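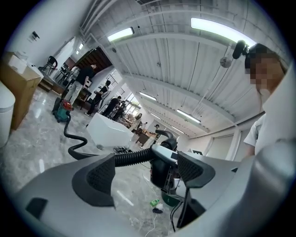 Reviewers of an earlier draft asked whether a planner that receives its input from two hand-held grippers could be trusted near a hose, when a hose has no fixed shape and seldom lies the same way twice. The objection is a fair one, and the present section sets out how the Gerkden planner deals with it.

4.2 Planning around flexible parts

The planner does not attempt to model the whole length of a hose. It keeps a short chain of points along the part nearest to each gripper and treats the remainder as an area to be avoided. The chain is rebuilt at every planning step from the wrist and head views. Where the two views disagree, the wrist view is preferred at close range and the head view elsewhere. Gripper pose is recovered from the printed marker cubes (Figure 3) and passed to the Arkenix controller, which limits the speed of both arms whenever a chain point falls between them.

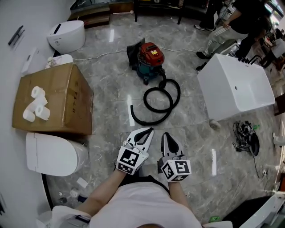

Figure 3. Head view of the two grippers, with marker cubes, held above the floor in front of a wet-dry vacuum cleaner and its hose.

The speed limit is applied to both arms together, so that one does not pull against the other. In the August trials an earlier rule, which slowed only the nearer arm, caused the planner to discard 139 of 660 recorded sequences as unsafe. Under the present rule 105 were discarded. Most of those remaining were lost when a marker cube was turned away from the head camera for more than eight consecutive planning steps, after which the pose estimate is marked as stale and planning stops.

All sequences were replayed in Workanon with the same settings, and the replay logs were checked against the controller output before any sequence was counted. No attempt was made to tune the chain length to a particular object. Its effect on planning time is examined in Section 4.3, together with the cost of rebuilding the chain when both grippers close on the same stretch of hose.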